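Home Stories Archive Contributors Contact
Search this site... Go

The Left Hand

Naomi Lema had worked the arms at Stancombe since March, and she still leaned sideways in her chair when she wanted the gripper to lean. Obadia Nyamweya sat behind her with the log open.

"Demonstration 331," he said. "Slower this time."

She closed her fingers on the controls. On the table, the black ones met.

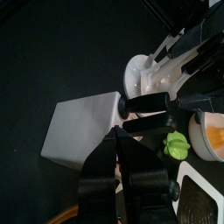
The gripper beside the white block.

"It'll copy that wobble," Obadia said.

"Then it'll wobble."

He marked the run as a keeper anyway. They needed 20 more before supper, and her wrists were sore.
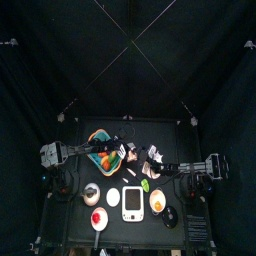 She thought of her mum teaching her to fold tea towels – both hands over hers, no talking. Naomi let her shoulders drop and started again from the left.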